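Robot Systems in Practice, Drumcombe
Notes for session 9: The run that passed
Sigrun Berge, with corrections by Mahfuz Fakir

Read before the session. Bring the log extract from last time. There are no slides for this one.

1. What we were told

The Stornby report, which you have in the course folder, says that a knife-to-plate task was "validated in simulation over 489 episodes" before it was moved to the real arm in April. It then says, in a paragraph near the back, that the first afternoon on the real arm ended with repeated protective stops and a bent fixture. The report calls this "an unexpected transfer gap". I would like you to be suspicious of that phrase. A gap is something that lies between two places, and before you blame it you ought to check that you had arrived at the first place.

Some facts, as far as we can establish them:

The task was to pick a table knife up from a worktop and put it down on a square plate.
The motions came from a person's recorded hand movements, turned into wrist poses and then into commands for the arm and its gripper.
Simulation was done in Reltisov, using a kitchen scene shared with another project called Cabrera.
The real trial was stopped after 12 attempts. Protective stops were recorded in nine of them.
No one was hurt. The enclosure door was shut throughout, and this is the one part of the account I have no quarrel with.

Hedvig Eklund, who kept the bench log, wrote at 15:40: "Stops again at same part of path. Sim says fine." We shall come back to that second sentence, because it contains the whole fault.

2. Two things in one scene

The Cabrera scene was built to look at hands. It loads a hand model that follows the recorded wrist pose. The arm was added later, so that people could compare what the hand was doing with what the machine would do. Both are driven from the same recording, but by different code, and there is no joint in the model that holds one to the other.

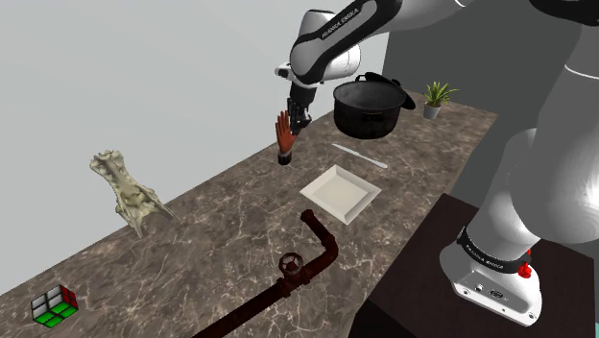
So there are two candidates for "the robot" in any given episode, and the first question to put to a success figure is which of them earned it. The report doesn't say. Mahfuz went through the configuration that was released with it and found that the scoring function reads the pose of the hand. The arm's state is written to the log at every step and is then never read by anything.

Think through what this means. A floating hand has no elbow. It has no base that has to stay bolted to a stand, no joint limits above the wrist, no upper links that need to pass over or around whatever else is on the worktop. If you tell it to be somewhere, it goes there. It will reach any point you ask for at any angle you ask for, and it'll do so 489 times if you let it.

An arm asked to follow the same path may be unable to. In the Stornby configuration, when the solver couldn't find a set of joint angles for the requested pose, it returned the last good set and raised a warning. The warning went to a file. The arm stood still for those steps, the hand carried on, and the score was worked out from the hand.

I have heard this described as a bug in the scoring. I don't think that is quite fair to the person who wrote the scoring, which did what the Cabrera people wanted. The fault came in when the scene was borrowed for a different question and the old answer was kept.

3. What counted as success

The rule, copied from the configuration into plain English: the episode passes if the centre of the knife is within 4 cm of the centre of the plate on the final step.

Spend a few minutes on this before you read further. Write down as many ways as you can think of to satisfy that rule without having done the task. When I set this to last year's group, the better lists included the following.

The knife is above the plate and still being held.
The knife has passed through the plate and is underneath it.
The plate has been pushed towards the knife.
The knife is standing on end.
The knife was released from a height and would have bounced off one step later.

Lovisa Lie wrote a small script to sort the stored final states and found the second of these in the released data. The knife and the plate had collision shapes that were simpler than the shapes you see drawn, and the plate's was a thin flat box that a fast-moving object could get through between one step and the next. She didn't publish a rate, as the final states had only been kept for part of the set. I mention that because someone always asks for the percentage. We don't have it, and I would distrust anybody who gave you one.

4. Looking at it

The report has a section headed "Visual inspection". It is two sentences long. It states that rendered views from several cameras were reviewed and "appeared consistent with correct operation".

What would correct operation look like, from a still? Take a moment when the hand is close to the knife and the knife is close to the plate. Every part of that is compatible with a good run. It is also compatible with a hand that has no arm behind it, with a knife that is going to sink through the crockery, and with a run that has been stuck at that step.
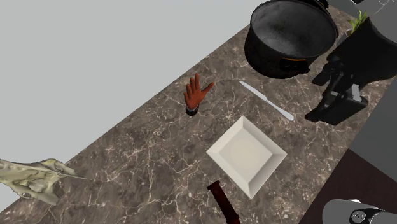

Frøydis Forsberg makes a useful distinction in her teaching notes between a view that could have shown you the fault and a view that couldn't. If your worry is that the arm isn't following, then a close camera trained on the worktop is of no use unless the arm ought to be in it and you know that it ought to be. If your worry is about contact, then looking down from above hides the very gap you care about. A hand hovering above a surface and a hand resting on it are hard to tell apart from overhead, and a shadow isn't much help when the lighting is soft.

There is also the matter of clutter. The scene generator puts in other objects and is allowed to place them loosely, with some left hovering or overlapping the edge of the worktop. People who work with these scenes all day stop seeing this. I did, for the better part of a term. The trouble is that "things hang in the air in here" then becomes normal, and a thing hanging in the air is one of the few faults that a person could pick up at a glance. By all means vary the scene. But settle the objects first, by letting the physics run before the episode begins, and throw out any start state where something is still moving or isn't supported. Reltisov has a setting for this. It was off.

5. The afternoon on the real arm

Hedvig's log is the best document we have. Read it in full and notice how plain it is. She records the time, the attempt, which joint was reported, and what she did next. She doesn't guess.

The stops bunch together at one stretch of the path, where the wrist is meant to turn as it comes across towards the plate. That is the same stretch where the solver had been raising warnings in simulation. Put the two files side by side and it takes ten minutes to see. They weren't put side by side until the review.

On the real arm, the behaviour on a failed solution was different from the simulated one. It held for a moment, then tried to catch up with the target when a solution came back. The catch-up asked for more speed than the controller would allow, and it stopped. That is a protective stop doing its job. What I can't defend is the decision, partway through, to "smooth" the path and widen the allowed error so that the stops would come less often. One of the attempts after that change is the one that bent the fixture.

Please note the order. The machine refused, several times, at the same place, for a reason that was already on disk. The response was to make it less ready to refuse.

6. What I would want to see instead

You may disagree with some of these, and if so say it in the session.

The score should be read from the thing that will be built. If there is an arm in the plan, the arm's own gripper pose is what counts, and the hand model should be switched off for the scored runs or drawn as a ghost with no say in the result.

A failed solution should end the episode as a fail. I have had the argument that this is too strict, since the arm often recovers. Perhaps it does. Show me that separately.

Success should be held for a stretch of time, with the gripper open and clear, and the knife supported by the plate according to the contact record.

Every warning file should be opened by somebody before a run goes across to hardware, and their initials should be on it. Initials are dull and easily faked. They still make people open the file.

A short set of runs that are meant to fail should go in with the rest. Move the plate out of reach. Take the knife away altogether. If the passes stay high, you have learned something for very little money.

7. Questions for the session

Could the Stornby team have found the fault with the data they had already stored, without running anything new? Which file would you have opened first?

The review board accepted "transfer gap" as the cause. Write the sentence you would have put in its place. Keep it under 30 words and avoid the word "unexpected".

Mahfuz holds that the floating hand should never have been shared between projects at all. I think it was fine to share and wrong to borrow without reading. Pick a side.

Section 5 says the allowed error was widened. Who should have had to agree to that, and where would it have been written down?

Correction to the notes for session 8: the solver tolerance in the worked exercise is in millimetres. Several of you wrote in about this and you were right.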